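Home | News | Standards | Events | Members

Revised Practice Note on Shelf Handling in Simulation

March 4, 2021

The Tendholm working group has approved a revised practice note for members who test shelf-picking robots in simulation. The note takes effect for all results submitted to the Girier register. Each submission must now report 2,000 trials per shelf layout and must list every contact between a gripper and a shelf board, including contacts that did not disturb the goods.

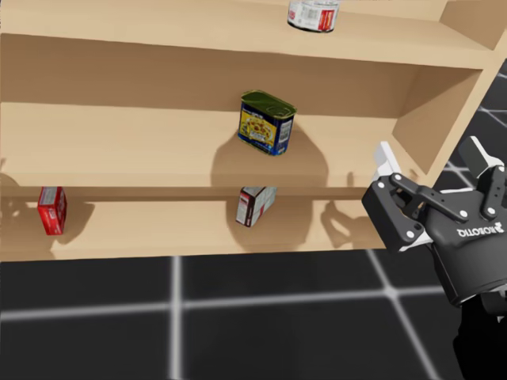 Open gripper at the lower shelf, with boxed and canned goods.

Members using two arms are asked to record each arm separately. Clause 4 also requires that goods stand on more than one level.

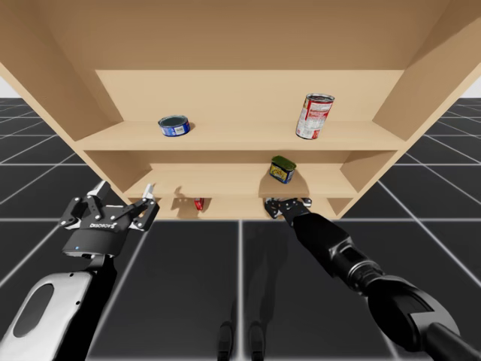

Category: Standards and Good Practice

Comments received in February were reviewed by Prasanna Karunaratne and Arnar Kirkegaard. Questions on the new reporting form should be sent to Nhàn Đàm at the Nerkbridge office.

© 2021 Tendholm Working Group | Contact | Back to top

This site uses cookies. By continuing, you accept our cookie policy.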